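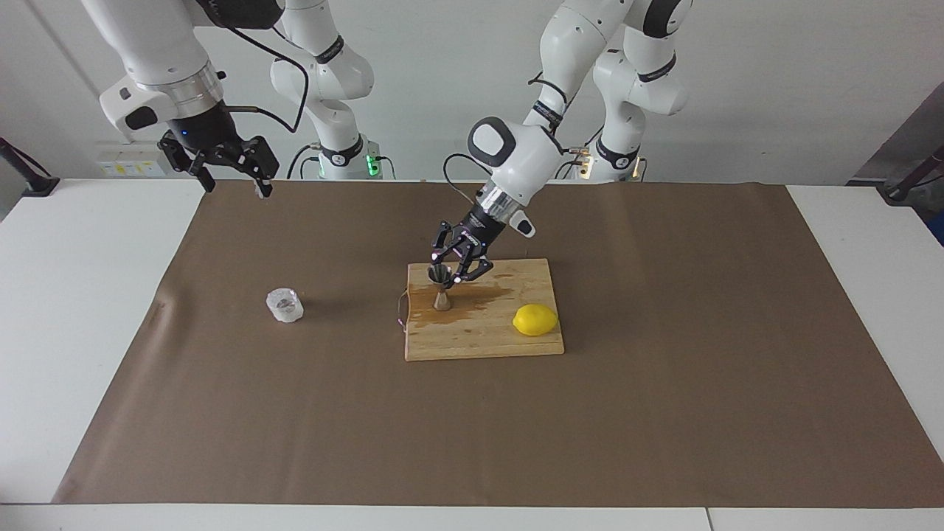 Measuring with a Double Jigger and Keeping the Board Under It Clean

Stotero Home Bar Notes – Bench Work
Read 2,464 times

Scope

These notes cover the double-cone jigger, the wooden board it stands on, and citrus cut at the same station. They apply to a home counter or a small prep table. Speed pouring with free-pour spouts is covered on another page.

What you need

Double-cone jigger, 2 oz on the large side
Wooden cutting board, dry
Brown paper, enough to extend past the board on all sides
Lemon
Paring knife
Hand juicer
Fine strainer
Mixing glass, 16 oz
Two cloths, one damp and one dry
Food-grade mineral oil (for aftercare only)

About the capacities

A 2 oz cone holds 59 ml to the brim. The small cone varies by maker: 1 oz is the usual size, but 3/4 oz cones are common and look nearly the same from the side. If the capacity isn't stamped on the metal, check it before first use. Set the mixing glass on a kitchen scale, zero the scale, fill the cone with water to the brim, and tip it in. One gram of water is one milliliter. Do this three times and take the middle reading. Write the result on a piece of tape and stick it inside the cabinet door, not on the jigger.

Some jiggers have lines inside the cone. On a steep cone the lines near the bottom are close together, and an error of one line is a small amount of liquid. Near the top, the same error in height is much larger. For this reason a brimful measure in the small cone is more repeatable than a partial measure in the large one. The older Drunum pattern has a rolled rim, and its stated capacity is to the inside bottom edge of the roll. The Guletti pattern has a plain rim and is filled flush.

Setting up

1. Wipe the table and let it dry. Lay the paper flat and press out any ridges. A ridge under the board will make it rock.

2. Put the board in the middle of the paper. Press on each corner in turn. If it rocks, turn it over and try the other face. A board that rocks on both faces has cupped and needs a damp cloth under it.

3. Choose a wet end and a dry end. The jigger goes at one, the fruit at the other. Keep this the same for the whole session. Whole fruit left at the wet end picks up syrup on the skin, and the knife then carries it across the board.

4. Stand the jigger on the board with the cone you intend to fill facing up. The lower cone is now the foot. On most patterns it is steadier with the small cone up and the large one down.

5. Place the mixing glass so that its rim is next to the jigger. The distance between them is where most drips fall.

Filling

1. Decide whether to fill standing or in the hand. Standing is slower and gives a level surface. It suits syrups and anything measured to a line. In the hand is normal for spirits.

2. If standing, steady the jigger by the upper rim or by the waist. The waist is better for pouring afterward. The rim is acceptable for holding it in place, but fingers over the edge hide the fill level.

3. Pour from the bottle in a thin stream aimed at the inside wall of the cone, a little below the rim. A stream aimed at the center of a narrow cone splashes back.

4. Slow down for the last quarter. Because the cone widens toward the top, the level rises more slowly there and then seems to reach the rim all at once.

5. Stop when the surface is flat and level with the rim. A domed surface is over-full. It adds a small amount to the measure and will run down the outside as soon as the jigger is lifted.

6. Lift straight up, move over the mixing glass, and tip in one motion. A slow tip lets liquid follow the outside of the cone and run to the waist.

7. Hold it inverted for a count of two. Syrups need a count of five.

Where the spill comes from

A ring or patch around the foot of the jigger has three usual causes.

Over-filling. The liquid goes down the outside of the upper cone, past the waist, and spreads from the foot. Fill to flat, as in step 5.

Residue in the lower cone. If the second side was used and not drained, turning the jigger over to use the first side empties what was left onto the board. Rinse or shake out between sides. This is the cause most often missed.

A tilted surface. Liquid leaves the rim on the low side and the patch spreads in that direction. Put a level on the board, or a lemon: if it rolls by itself, correct the board before continuing.

Lemon juice

Roll the lemon under the palm with moderate pressure. Cut across the middle, away from the pointed tip, and juice both halves. Strain before measuring. Pulp in a small cone takes up volume and sticks at the bottom, and the next measure will be short.

Measure juice before spirits and sugar after both. The juice rinses out with the spirit, and the sugar is last so that it does not coat the cone for the other two. If the recipe has egg white, measure that before anything else.

Cleaning the board

Blot first. Wiping a fresh spill pushes it along the grain and makes a longer mark. Press the dry cloth on it, lift, and repeat with a clean part of the cloth until nothing transfers. Then wipe once with the damp cloth, along the strips or grain, and dry.

Light bamboo and pale woods darken when wet. Wait until the board is fully dry before deciding that it is stained. Stand it on edge with air on both faces – overnight is enough in most kitchens, longer in November if the heat is off.

If a mark remains:

Cover it with coarse salt.
Rub with the cut side of a used lemon half for one minute.
Leave for five minutes.
Rinse briefly, dry with a cloth, and stand on edge.

Bitters and red amaro may need a second pass. Do not soak the board. Glued strips open along the joints after repeated soaking, and the gap cannot be cleaned.

When dry, apply a thin coat of mineral oil, leave for an hour, and wipe off the excess. A board used every day should be oiled once a month. Ours is done on the first Friday.

Cleaning the jigger

Wash by hand with warm water and a drop of detergent. Use a bottle brush for the bottom of each cone. Plated finishes in gold or bronze tones should not go in the dishwasher or be rubbed with the salt used on the board. Dry it at once and store it on its side, so that neither cone holds water.

Change the paper at the end of the session, or earlier if it has wet through. Wet paper sticks to the underside of the board and leaves fibers on it.

Revision note: the rim measurement for the Drunum pattern was corrected after a reader at Yeo sent in scale readings. The previous version gave the outside edge.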